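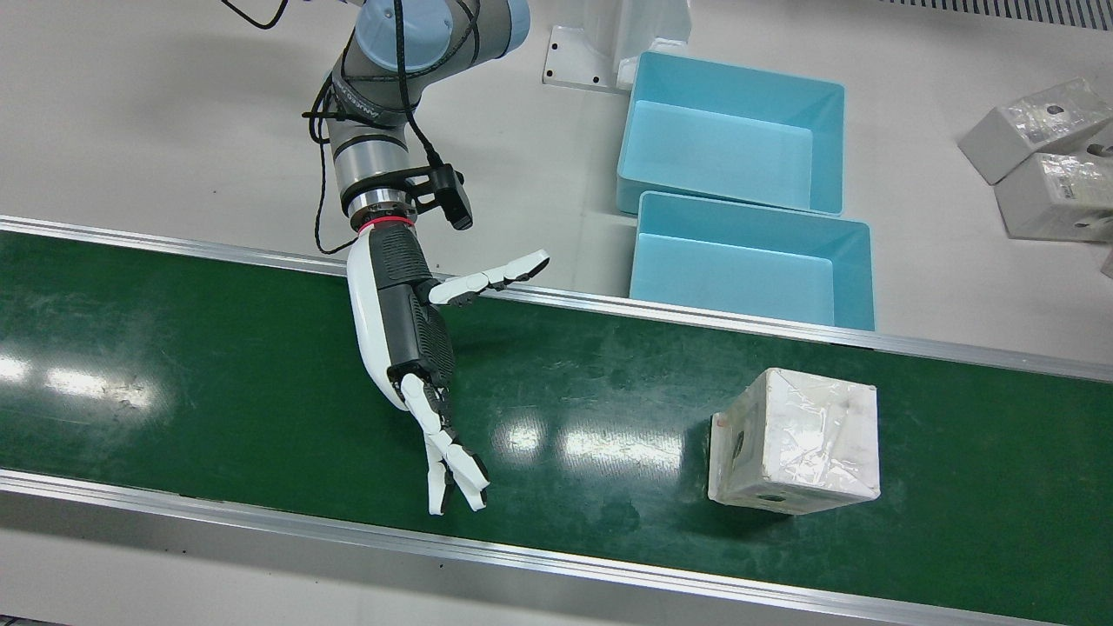 What does a belt-side sorter do all day? Mostly you stand at a green conveyor belt, look at what comes down it, and take off what shouldn't go through.

Posted Fri 3 June
By Dede Mensah

Grorier is hiring sorters for the returns building at Kukdale. We have openings on the early shift and the late shift, and a smaller number on weekends. The jobs are hourly and run through the end of December. Some people are kept on after that, but we can't promise it when you apply.

Returned parcels are opened in the back room and the goods are put on the belt. Sorters pull items by category and set them in the tote behind them. Clothing stays on the belt and goes to the end. Anything broken, leaking or unlabeled comes off right away and goes to the bench, where the shift lead decides what to do with it. When the belt stops you wipe down your stretch of it and change out full totes.

You will be on your feet for most of the shift. Positions rotate after each break, so you won't be at the same spot on the belt all day. Full totes are moved on carts — you are not expected to carry them. Gloves, apron and safety glasses are provided. Bring your own closed shoes with a hard toe. If you don't own a pair, tell us at the interview and we will order them, and the cost comes out of your second paycheck.

You need to be 18 or older, able to read a printed label in English, and able to tell colors apart, as the tote tags are color coded. Experience on a line is useful but not required. New hires are paired with a sorter for the first week and paid the full rate during that time.

Frans Verhoeven runs the early shift and Lawal Effiong runs the late one. Say in your application which one you want. If you can work either, say that too, and you will probably hear from us sooner.

The building is at 821 Gbeho Road. The 74 bus stops at the gate, but the first one gets in after the early shift starts, so early shift people need a car or a ride. Parking is free in the south lot. Don't use the Zunmont lot next door, they tow.

To apply, pick up a form at the front desk or call the office at extension 2047 and ask for Sajib Munasinghe. Quote job number 1000. Interviews are short and are held on site, and you will be shown the line before you are asked to decide anything. Bring photo ID and the names of two people you have worked for — school or unpaid work counts.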